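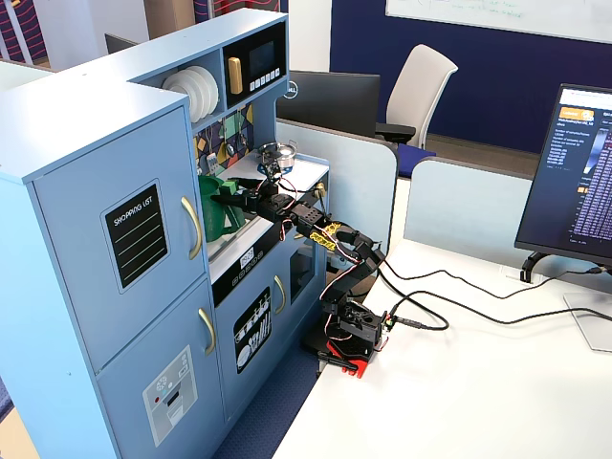 The arm at the play kitchen, reaching for a small green block next to the pitcher.

Kitchen bench: what we plan to buy next

The equipment budget for the Kaketton kitchen work goes in for approval next month, and several people have asked what is on the list and why. Ilze Adomaitis and I went through it line by line last week. These are the main points as of 18/10/2021.

The sum available is $3000. It has to cover parts, spares and anything we add to the bench, and it has to last until June. Salaries, desks and computers come out of another account and are not part of this.

Where the money went last time

Most of the previous budget was spent on servos. We bought the arm with no spares, which looked like a saving, and then ordered replacements one at a time as joints wore out. Each order carried its own shipping charge. Ilze added up the invoices from our supplier, Pralbridge, and the total for servos and shipping came to $781. A single order placed at the start would have cost a good deal less, and we would have lost fewer days waiting for the mail.

The play kitchen was the cheapest large item we own and has given the least trouble. It has a sink, a counter, cabinet doors with handles and a microwave door, all within a small space, so one purchase gives us a lot of different tasks. A full-size counter was priced at the time and turned down. It would have needed a longer arm, and a longer arm would have used up everything.

What we are asking for

The first line is a spares kit: servos for each size used on the arm, a set of brackets, and a spare gripper. Pralbridge has quoted $405 for the lot, with shipping included. The quote is good for 60 days. We would like to place this order as soon as the budget is signed off.

The second line is a second arm of the same type. We talked about a larger model with more reach, and Viorica Bošković got a price from Grestcombe for one. It is a better arm. It also uses different servos, so the spares kit would fit only half of what we own, and it would need a heavier desk. We are staying with the small one.

The third line is wiring. At present the cables run loose on the desk and down past the kitchen, and it is easy to catch one with a sleeve. We want cable sleeves, clips and longer servo leads. The cost is small but it has been left off the list 2 times already, so it now has a line of its own.

The fourth line is props. Toy dishes, pots and blocks get dropped and scratched, and some go missing. We would like duplicates of everything in regular use, bought from the same maker if possible. When a replacement cup is a slightly different size, earlier results are hard to compare with new ones. If you use the bench and know of a piece that should be on the list, send the name of the set and not just the color.

What is left over will be held back for repairs. Last time we held back nothing.

What we left out

A second play kitchen was discussed and dropped for now. Floor space is the problem more than the price. A different model with other handles would be useful later on, and Viorica is keeping a short list of ones that would fit between the partitions.

We also left out a new base plate and a floor stand. Clamping to the desk puts the gripper at a good height for the sink and counter. The lower cabinets are harder to get at, and a stand would help there, but the tasks planned through June are almost all at counter level.
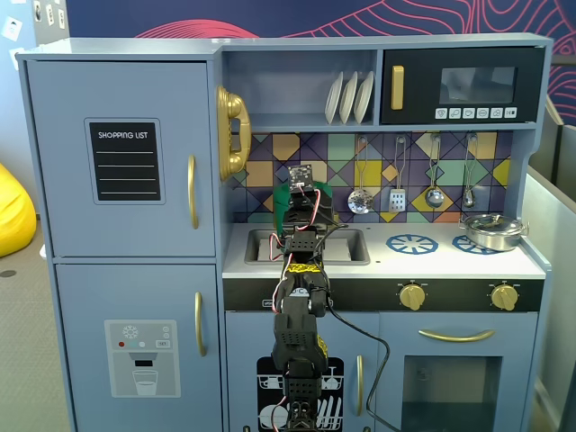
Dates and who to ask

Requests for props and small parts should go to Ilze by the end of this month. Please include a link, the price with tax, and the task it is for. Anything over $100 needs a second quote, and Viorica can help with that if you have not done one before.

The Tamošiūnaitė group has offered to share a servo order with us if the timing works out. Their budget is on a later cycle, so we will not wait for them on the spares kit, but the props could be ordered together. I will send a note when I hear back.

The full spreadsheet is in the shared folder under Equipment. Prices in the gray column are estimates - the rest are from written quotes.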